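From the Back Step: Tomatoes, Seed and a Change of Plans
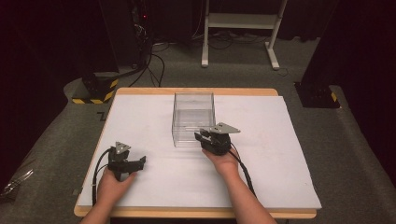 So the tomatoes finally did it. After a summer of me grumbling to anyone who'd stand still, the Undines have come ripe all at once and I've been hauling them into the kitchen in my good mixing bowls (the buckets were full, and so was the colander). I planted 32 seedlings, which my sister said was silly for a household of 2, and she's being very gracious about it now that she's got a freezer full of passata.

For anyone new to the newsletter, Undine is the pale yellow one I got hooked on a few years back. Thin skin, not much good for sandwiches because it collapses, but roast it slowly with garlic and a slosh of oil and you'll be eating it off the tray with a spoon. I did mine on the lowest shelf for most of an afternoon and the whole house smelled wonderful!

The other bed was a bit of a disaster, to be fair. I let the zucchini sprawl over the basil, then went down to Stisham for a long weekend and came home to powdery mildew on everything. I've pulled the lot out and put in broad beans. Kyung-tae Nam reckons I should have given the soil a rest first, and he's probably right, but I had the seed in my pocket and the ground was soft after the rain. We'll see who's smug come August.

Speaking of seed, I've been saving my own this year. Squeeze the pulp into a jar, add a splash of water, leave it on the windowsill for a few days until it pongs, then rinse and dry the seeds on a plate. Don't use paper towel. I did last year and spent an evening picking fluff off every single one. I've got 127 little envelopes folded and labelled, with Undine in most of them and the last of the Hong black cherries in the others.

I'd planned to bring them along to the autumn swap at the Sketititz hall, but that's been called off for now, as you'll have heard. I'll post them out instead. Send me a stamped envelope and a note saying yellow or black, and if you've got any spare kale seed, pop some in for me. Mine went to the cabbage moths, every last leaf.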